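June, sim room, started 8:40

Picked up the Treltmont tabletop set where Ifor left it. Target for this batch is 100 accepted episodes with the wrist view on, randomized layout each time, same grasp task. We had 78 at the end of yesterday's session. Seeds start at 944 today so they don't overlap with the ones Ifor already ran.

Changes before the first run:

- Surface textures now drawn from the full Noltstead pack. The earlier runs only used the plain ones and Cledwyn thinks the policy was keying on the background.
- Light direction randomized per episode, not per batch.
- Gripper opening at start of approach is no longer fixed.
- Episode ends 10 frames after the fingers stop moving. It used to end on contact, and we lost the last bit of the close.

First few resets put the target piece too near the big box and the planner refused them. I raised the minimum clearance in the config and left a note next to the line. If anyone pulls the Welesska branch they will need the same change by hand, it isn't merged.

Layouts are busier than last week's. With the new textures there is a lot of brown on brown, and the piece can be hard to pick out from the wood behind it. I think that is fine for training but it makes checking by eye slow. I went back to stepping through the wrist view one frame at a time. 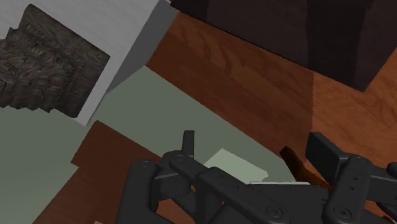

*Wrist view, simulated. Small dark brown piece by the right finger, green mat and wood-grain surface beyond.*

Frames like this one are where the labels need care. The auto-labeler marks "grasp" from finger distance alone, so it can fire before the fingers have hold of anything. I'm adding a contact check from the simulator state and keeping the old label in a second column so we can compare. Ifor Llewellyn wrote the original script – ask him before touching the column order, the loader reads by position.

Rejects so far are mostly the piece tipping over during approach. Kept them in a separate folder, not deleted. Cledwyn Eynon wants failed grasps for the critic anyway.

2:15 – viewer froze on reload. Restarted it, no episodes lost. Same thing Howells reported on their machine, so probably the texture cache. Turned the cache off for the rest of the session. Resets take longer now but it hasn't frozen again.

To do:

- rerun the labeler on the first 78 with the contact check
- ask Cledwyn if he wants the depth channel saved or only color
- look at whether flat cards on the table should count as distractors in the metadata (currently they don't get an entry)
- push config

Left the batch running with the cache off. Log is in the usual place.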